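新手第一张实木大餐桌，木蜡油怎么上才不发花？

Zihan Feng 发表于 2020年4月19日

各位好，潜水很久第一次发帖，说得啰嗦请见谅。

去年11月我咬牙买了一张白蜡木的长桌，白坯，没上漆，店家说自己涂木蜡油就行，很简单。我信了。桌子在客厅里放了一冬天，最近天气暖和了才动手，结果第一遍涂完就傻眼：靠窗那头颜色均匀，另一头一块深一块浅，侧着光看像地图一样。

我的做法是这样的：先用砂纸整体磨了一遍，擦了灰，然后拿旧T恤蘸油往上抹，抹完就去吃饭了，回来再擦。油是Flerkley的透明款，一罐725毫升，罐子上的说明只有巴掌大，字小得要命，大意是“薄涂，擦去余油”。多薄算薄啊？

想请教几件事：发花的地方能不能局部补救，还是必须整张重来？砂纸到底该磨到多少目？还有就是家里有小孩，吃饭写作业都在这张桌上，涂完多久可以正常用？朋友劝我干脆铺一块桌布了事，可是我买实木不就是为了看木纹嘛！

先谢谢大家。

Teresa Nowicki

先别急着整张重磨，你这个我觉得有救。

按你写的，抹完去吃饭了，我猜问题多半出在这里。油在表面停太久，变稠变黏，回头再擦就擦不匀，吃得多的地方深，吃得少的地方浅。我自己第一张桌子就是这么毁的，当时还接了个长电话，回来布都粘在桌面上了，哈哈。

补救可以这样试：拿白色的百洁布，倒一点点同款的油，在发花的地方顺着木纹打圈推开，推到手感顺滑了，换干净的棉布用力擦，擦到布上基本不带油为止。放一晚上再看。如果还花，就用细砂纸把整个桌面轻轻过一遍再涂。千万别只磨那一小块，磨过的地方吃油不一样，会多出一个新的印子，更难看。

砂纸的话，我一般从120目开始，然后180，最后240，停在这儿就好。再细木头表面太光，油吃不进去。每换一次砂纸都把灰清干净，先吸尘，再用微潮的布擦，等干透。

多薄算薄？我的标准是涂完擦干之后，手掌按上去不留油印。一次涂半张桌子，涂完等十来分钟就擦，擦完再涂另外半张，中间接缝的地方趁湿推一推。别一口气铺满，大桌子一个人根本来不及。

还有一条很要紧：擦过油的布不要团成一团丢垃圾桶！干性油会自己发热，真的会着火。摊开晾干，或者泡水里再扔。

Stepan Kostiuk

同意楼上，补充两点。

一是光线。涂的时候把顶灯关掉，在桌子一头放一盏低低的台灯，漏涂和积油一眼就看出来了。你靠窗那头匀，我怀疑就是因为那边有侧光，你看得清，手上自然就擦到位了。

二是耐心。第一遍之后至少隔一天再上第二遍，浅色木头两遍就够，第三遍看心情。小孩用的话，罐子上写的“表干”不算数，要等完全固化，具体几天看你那款的说明，冬天或者阴雨天再多等等。我家那次等了两个星期，期间全家在茶几上吃饭，怨声载道。

浅色大桌面擦匀了以后，素素净净的最耐看，木纹也不会被盖住。你感受一下： 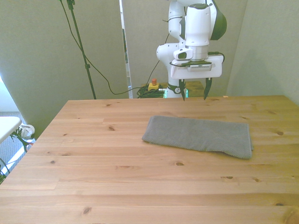
浅色木头的大桌面，我喜欢的就是这种调子。

日常保养没什么讲究，热锅垫一下，水洒了随手擦掉，一年补一次油。至于桌布，劝你朋友自己铺。

Hubert Marti

直接刷清漆，省事。我那张刷完好多年没管过。

不过你已经上过油了，现在再刷漆可能挂不住，得磨掉重来，当我没说吧。对了，楼主磨的时候戴口罩，白蜡木的粉尘很呛，我打了一下午喷嚏。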